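Zetberg tabletop arm, used at home for 8 weeks

I bought the Zetberg arm in June, after my colleague Selorm Odoi had praised it for a whole lunch. My wish was modest. I wanted a machine that clears the table after breakfast and wipes it, while I get ready for work. The setting up took me one full evening, and the manual is well written, though the chapter about calibration should come first.

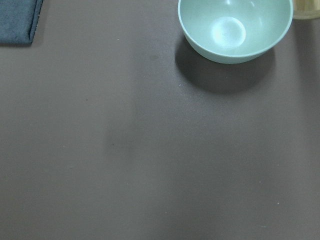
Clearing is the stronger side of this product. Out of 30 breakfasts it put everything in the right place at 22, and I consider this good for the price. It is slow - I can do the same job in a tenth of the time. An empty bowl like the green one is easy for it, but a folded cloth is another matter. Three times it pulled the cloth open and left it hanging over the side of the table. Wiping is weak too. Pale specks as small as those on the grey top there do not interest it at all, and I still finish with my own hand.

The older Brukow model, which I tried at a friend's flat, was quieter but dropped more spoons. I give the Zetberg 3 stars of 5. For a person who enjoys adjusting things in the evening I can recommend it - for a busy family, not yet.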